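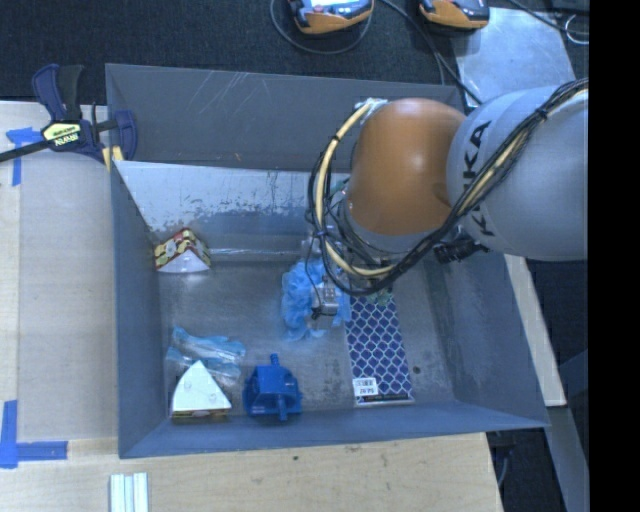
Baoshan Cheng writes that machines will be emptying his junk drawer by next spring and he's not buying one more plastic divider until then. Okay. Buy the divider, Baoshan.

Picking stuff out of a mixed bin is still the hard part. Crinkly clear wrap, thin blue plastic all wadded up, a wedge-shaped pack against the wall — easy for you, slow going for an arm. Boxes with flat sides are the friendly ones. So, tips that help you now and a machine later, if it ever shows up:

Clamp the bin. A bar clamp on the rim, done. A bin that slides around is a pain for anybody.

Tape corners on the bench. Blue tape, an L where each thing goes. Peels off clean if you don't leave it till March like I did.

Soft stuff gets its own tub. Bags, film, wrappers. Don't mix with boxes, the boxes end up underneath and you dig.

Labels face up. Yes every time.

Don't overfill. I stop at 20 items in the parts bin, after that I'm just stirring.

What can you hand off today? Floors, mostly. Dishes, half — you still load. Laundry folding, no. Sorting a bin of odds and ends at home, no, not at a price I'd pay. The shop catalog from Tranmont had a small arm at 2,675 and that was without anything on the end to grab with. Put it back on the shelf, teh catalog I mean.

Shop floor is diffrent. Same part, same spot, all day, sure. Mixed returns, ask me again later.

Next time: drawer liners, and the Danano tub lids that never fit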